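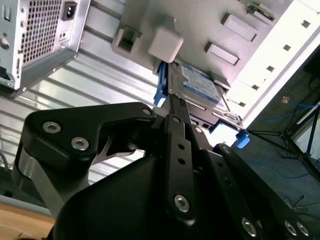

附件一:腕部视角,拆硬盘工序,夹爪连杆上端抵住硬盘底部。

工单标题:拆硬盘示教数据中“接触”标签早于画面,部分片段阶段切分错误
项目:Garkholm 台式机拆解示教采集
站点:Nidier 二号工位
组件:Fikico 录制端、阶段标注脚本
提交人:Chiyo Kaneko
处理人:Borislav Stan
抄送:Oi-ling Ho、Vaida Strazds
提交日期:2020年8月3日
优先级:高(阻塞训练集冻结)
状态:已解决,遗留一项

问题描述(Chiyo Kaneko)

拆硬盘工序本批共153条示教,全部由遥操作录得。跑完阶段标注脚本后抽看回放,发现“接触”标签的起始帧经常对不上腕部图像:标签已经切到“接触”,画面里夹爪与硬盘之间还有明显间隙。筛查脚本按“标签起始帧与人工判定帧不一致”的条件过了一遍,命中56条。

影响如下。策略网络的输入是腕部图像加关节状态,阶段标签作为辅助监督。标签提前,等于把尚未接触的图像标成已接触。Vaida 用上一版数据训练的模型在靠近硬盘时会过早停止上送,停在空中合爪。两件事有无因果关系尚未确认,但在查清之前不建议冻结训练集。

复现步骤:
1. 在 Fikico 回放器中打开任一命中片段,同时显示腕部图像、夹爪开度、夹爪电流三条轨道。
2. 跳到“接触”标签起始处。
3. 逐帧前后移动,对照电流上升沿与画面中夹爪首次碰到硬盘的帧。
预期:两者落在同一帧或相邻帧。
实际:电流上升沿在前,图像在后。

附件一取自命中片段之一,电流已在高位。供比对用的地标:硬盘左侧的蓝色塑料导轨、硬盘右下端的蓝色释放片、上方白色硬盘架。请标注时统一用这几个名称,之前有人把导轨和释放片都写成“蓝色件”,检索起来分不开。

回复一(Borislav Stan)

收到。先排除几项简单的。

时钟:采集主机与夹爪控制器的时间同步日志正常,采集期间没有跳变。
丢帧:腕部相机的帧序号在命中片段里连续,没有缺号。
版本:录制端在这批数据期间没有升级,配置文件校验值一致。
回放器:用另一套脚本直接读原始文件,错位仍在,与回放器显示无关。

需要补充的信息:
a. 命中片段是否集中在某一个操作员或某一台机箱。
b. 错位量是固定值还是有分布。
c. 外部固定相机有没有同样的问题。

回复二(Chiyo Kaneko)

a. 与操作员无关,三名操作员都有。与机箱的摆放角度有关。机箱倾斜较大、相机从下方朝上看内壁的片段命中率明显高,平放的片段基本不命中。
b. 有分布。同一条片段内,前半段几乎对齐,靠近硬盘之后错位变大。
c. 外部相机对齐正常,只有腕部这一路有问题。

回复三(Borislav Stan)

b 这一条有用。固定的传输延迟不会随位置变化,同一条片段内变大,先怀疑曝光。

附件一里夹爪后面有一块银色波纹金属板,反光很强,夹爪本体又是大面积哑光黑,占掉画面下方大部分。自动曝光的测光区是整幅画面,亮的板和黑的夹爪在画面里的比例一变,曝光时间就跟着变。靠近硬盘的过程中这个比例一直在变。

请在工位上做一次对照:同一机箱、同一角度、同一段轨迹重放,自动曝光与手动曝光各录一遍,其他参数不动。轨迹重放不需要操作员,用上次标定时存的那段即可。重放时请把夹爪力限降到最低档,硬盘换成报废盘。

回复四(Chiyo Kaneko)

对照已做。结果如下。

自动曝光:错位复现,趋势与原片段一致。
手动曝光:错位大幅减小,接触标签与图像基本对齐。
手动曝光下画面的问题:曝光压低后金属板不再过曝,但黑色连杆上的小圆孔看不清了。连杆上的孔列是我们目测夹爪姿态的参考,标注员反映不方便。补光后可以看清。

原始日志放在工单目录下,文件名按“曝光方式_序号”命名。

回复五(Borislav Stan)

看过日志,时间戳的来源找到了。

Fikico 录制端对夹爪状态用的是控制器硬件时间,对腕部图像用的是主机收到整帧的时间。后者包含曝光、读出、传输和解码。曝光时间固定时,这一串加起来近似常数,标定时减掉一个固定偏移就可以。自动曝光打开以后,曝光这一段变成变量,固定偏移减不干净。日志里残余错位最多50毫秒,足够跨过一帧以上。

外部相机没有问题,原因是它走硬件触发,时间戳取自触发脉冲。腕部相机的触发线在上次换线时没有接回去,接线表上标的是“待接”,之后没有人更新。

修正方案分两步:
第一步,已录数据。图像元数据里每帧都带曝光时间,可以离线重算时间戳:收帧时间减去固定传输偏移,再减去该帧曝光时间的一半,取曝光中点。不需要重录。
第二步,后续采集。接回触发线,腕部相机改手动曝光,录制端改用触发时间戳,并在录制前检查这一项,检查不通过则不允许开始录制。

重算脚本已提交,请 Oi-ling 审一下偏移量的正负号。上一次类似的修改就是符号写反,错位翻倍才被看出来。

回复六(Oi-ling Ho)

符号正确。两点意见:
一、传输偏移目前写死在脚本里,应从标定文件读取。其他工位的相机线长度不同,直接套用会引入新的误差。
二、重算后的时间戳请写入新字段,原字段保留。训练侧有人直接读原字段,静默替换会让旧实验无法复现。

另外,重算之后图像与状态要重新配对。现有配对逻辑取“时间最近的状态”,边界处可能前后两帧配到同一条状态。建议改为线性插值,夹爪开合指令除外,指令是离散量,取前值保持。

回复七(Borislav Stan)

三条都改了。标定文件里缺传输偏移的工位,脚本会直接报错退出,不再使用默认值。

已对整批重算。请 Chiyo 重新跑标注脚本和筛查。

回复八(Chiyo Kaneko)

重跑完成。原来命中的大部分片段恢复正常,仍有11条命中。没有新增命中。

剩下的片段逐条看过,表现和之前不同。时间是对齐的,电流上升沿与画面中的接触同帧。问题出在“接触”的对象上。标注脚本把第一次电流上升当作“压住释放片”的开始,而这些片段里首先发生的是连杆上端顶到硬盘底部,和附件一的位置类似。脚本分不清这两种接触,于是把顶硬盘底部这一段也算进了“压释放片”阶段。

这个和时间戳无关,是否另开工单?

回复九(Vaida Strazds)

训练侧意见:不用另开,放在一起处理,冻结训练集等的是同一件事。

说明一下为什么不能直接删掉这些片段。顶到硬盘底部在真机上很常见,机箱倾斜时尤其多。操作员碰到以后会稍微退开,调整角度,再去找释放片。这段退开再接近的动作对模型有用,目前数据里类似的恢复动作本来就少。如果只留一次到位的片段,模型一旦顶到底部,就没有学过怎么退。

希望的处理方式:阶段表增加一项“误接触”,与“压释放片”分开。误接触期间图像和动作照常保留,辅助监督使用新标签。操作员退开之后回到“接近”。

回复十(Borislav Stan)

同意增加阶段。自动判定用什么条件需要定一下。单看电流不够,两种接触的上升沿幅度有重叠,我画了分布,没有能用的阈值。

备选一:看夹爪末端位姿与释放片标定位置的距离。缺点是每台机箱的硬盘架位置不同,需要逐台标定释放片位置,倾角变化后还要重标。
备选二:看接触之后的动作。误接触后开度保持、末端后退;压释放片后末端沿硬盘长度方向移动。缺点是需要看未来的帧,不过离线标注可以接受。
备选三:人工标。

数量不大,建议本批走人工标,同时把备选二写成脚本,与人工结果对照,通过后用于下一批。

回复十一(Oi-ling Ho)

人工标由我和 Zoriana Onyshchenko 各做一遍,互相不看结果,最后比对。

标注规则先写清楚,避免各标各的:
1. 误接触起点:夹爪任一部分首次碰到释放片以外的部件,且电流同步上升。两个条件同时满足才算。
2. 误接触终点:电流回落到空载水平的第一帧。
3. 被夹爪自身遮挡、看不到接触点的,查外部相机同一时刻;外部相机也看不到的,标“不确定”,不要猜。
4. 碰到导轨同样算误接触。
5. 擦过白色硬盘架但电流没有上升的,不标。
6. 操作员有意借硬盘底部定位的,也按误接触标。意图从图像上判断不了,不作为依据。

第3条会经常用到。腕部相机里夹爪占画面比例很大,释放片在硬盘右下端,夹爪再往右偏一点就可能挡住。

回复十二(Zoriana Onyshchenko)

标完了。与 Oi-ling 的结果比对,起点全部一致或只差一帧。终点有两条不一致,原因是电流回落过程中有一次小反弹,我取了反弹之前,Oi-ling 取了反弹之后。商定按反弹之后取,规则第2条补一句:回落后须保持,不得再次上升。

有一条标了“不确定”。腕部和外部两路都看不到接触点,外部那一路被悬挂的线缆挡住。这条建议保留原始数据,不进辅助监督,模仿损失照常计算。

附带一个问题:机箱外面地上那根细蓝线在很多片段的背景里都有,每次录制时弯曲形状不同。标注时没有影响,训练侧是否介意?

回复十三(Vaida Strazds)

不介意。背景有变化对泛化没有坏处,固定不动的反而要留意。地上的线只要不进机械臂的运动范围就不用收。线的走向如果和工位状态相关(比如只在补光打开时才拉出来),请告知。

“不确定”那条按 Zoriana 的建议处理。数据加载器已支持按条屏蔽辅助监督。

回复十四(Borislav Stan)

备选二脚本与人工结果对照:除“不确定”那条以外,判定类别全部一致,起点误差在一帧内。终点误差略大,与电流滤波窗口有关,窗口改小以后可以接受。脚本并入标注流程,默认关闭,下一批由 Chiyo 手动打开并抽查。

硬件侧:触发线已接回,接线表已更新。录制前检查项增加如下内容。
- 腕部相机触发模式为外部触发
- 自动曝光关闭
- 图像时间戳来源字段为触发时间
- 标定文件包含传输偏移
- 夹爪空载电流在基线范围内
任一项不通过,录制按钮不可用。界面会显示具体是哪一项,不再只显示“设备未就绪”。

回复十五(Chiyo Kaneko)

新配置下试录,机箱倾角取原先命中最多的那个位置。筛查无命中。补光灯的位置已在工位台面上贴线标记,换班时按线摆放。

检查项第五条误报过一次,重新上电后恢复。空载电流是在夹爪完全张开时取的,上电后如果没有先张开一次,读数会偏高。已在操作说明里加一步:上电后先全张全合一次再检查。

解决记录

原因一:腕部图像时间戳取自主机收帧时间,自动曝光导致延迟随画面变化。已离线重算,新时间戳写入新字段,原字段保留。
原因二:标注脚本将首次电流上升一律视为压释放片。已增加“误接触”阶段,本批由人工标注。
数据处置:本批片段全部保留,不重录。其中一条屏蔽辅助监督。
训练集:Vaida 已按新标签冻结,版本说明中引用本工单。

遗留项:Nedeljković 站点的腕部相机使用同一版录制端,触发线是否接好未知,标定文件里没有传输偏移。在对方补齐标定之前,该站点数据不并入。跟进人 Oi-ling Ho,11月复查。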